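Visit report: Corura kitchen works and show flats, Amholm

Last updated: 10/23/23
Reading time: 4 minutes

Corura makes fitted kitchens for rented flats. The works at Amholm opens its doors one day a year, in June, and the programme is aimed at housing managers and fitters. I attended for the whole day. The morning covered the panel line and the hinge bench. The afternoon was spent in the show flats across the yard, where the kitchens are stocked and used.

Panel line

Boards arrive cut to width and are edged on one of two machines. Balthasar Lehner, who runs the line, gave the output as 3,000 doors a week when both are working. One was down for a blade change during our visit, so we saw the process at half speed. Edging is applied hot, trimmed, scraped and then buffed. The scraping stage makes most of the noise and most of the waste. Offcuts go to a bin by the loading door and are collected by a firm that Lehner did not name.

Each door is checked by hand at a sloping bench under strip lights. The checker runs a thumb along all four edges and tilts the face towards the light. Matt finishes take longer than gloss at this stage, as rub marks are only visible at a low angle. Rejected doors are marked with a wax pencil and go back for re-edging if the fault is on the edge. A fault on the face means the door is scrapped.

Hinge bench

Regula Schwaiger demonstrated the hinge test. A door is mounted on a short length of carcass and opened and closed by a motor arm, with a counter above it. The reading was 3,387 when our group arrived. The door is taken off for inspection every 1,000 cycles, and any drop at the free corner is measured with a feeler gauge. She passed round a hinge from an earlier test with visible wear on the pin. Questions from the group were mainly about replacement. The hinge plates can be changed without drilling new holes, provided that the original screws have not been overtightened. In her experience they usually have been.

Show flats

The flats are on the upper floor of the former office block. Corura fits each one with a current range and keeps the cupboards filled with ordinary household goods, so that visitors handle the doors under normal conditions. Mechthild Rainer led this part. Her subject was the upper cupboard, which she regards as the worst-planned part of most rented kitchens. Tenants put tall, heavy or rarely used items there, and shelf spacing is seldom set with those in mind.

The range in the second flat is called Jedance. It has a matt taupe-brown door and a light grey door, a pale grey interior and dark metal handles set vertically. Rainer asked us to look at what was stored in the wall cupboard before commenting on the fittings. Dog food is a useful case. The bag has no fixed shape, it is rolled down at the top as it empties, and it needs a different height of shelf from one week to the next. A long-necked bottle needs the full height at all times.

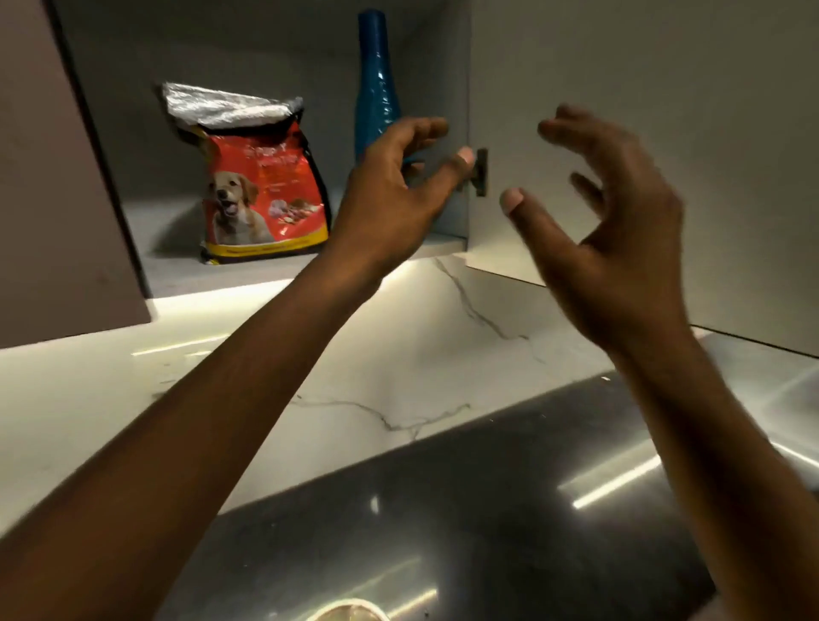 Shelf height and reach

Rainer's advice was to set the bottom shelf space for the tallest item the household owns and to divide what remains. Most fitters space the shelves evenly. Even spacing looks tidy in an empty cupboard but leaves no opening tall enough for a bottle. Adjustable pegs are supplied with every Corura carcass, although she accepted that few tenants ever move them.

There was some disagreement about handles. Rahel Mösli, who manages flats for a housing association, argued that a vertical handle on an upper door should sit as low as possible for shorter tenants. Rainer agreed for single doors. On pairs she prefers a slightly higher position, where both can be held without the wrist bending back. The point was left open, and several of us tried both arrangements in the third flat. I found the lower one easier.

Interior colour was discussed more briefly. Pale grey shows crumbs and rings less than white. It is also darker at the back of a deep cupboard, especially where the worktop lighting is strong and there is none above it. Corura offers a strip light as an extra. Verena Ammann from the sales office could not give a price for it on the day.

Practical notes

Safety shoes are required for the panel line and can be borrowed at the gate, though the larger sizes had gone by mid-morning. Lunch was soup and bread in the canteen. The car park is shared with the neighbouring depot and fills early. Hinge samples were available to take away. Door samples have to be ordered, and mine have not yet arrived.

Get our visit reports by email. Enter your address to subscribe to the newsletter. You can unsubscribe at any time.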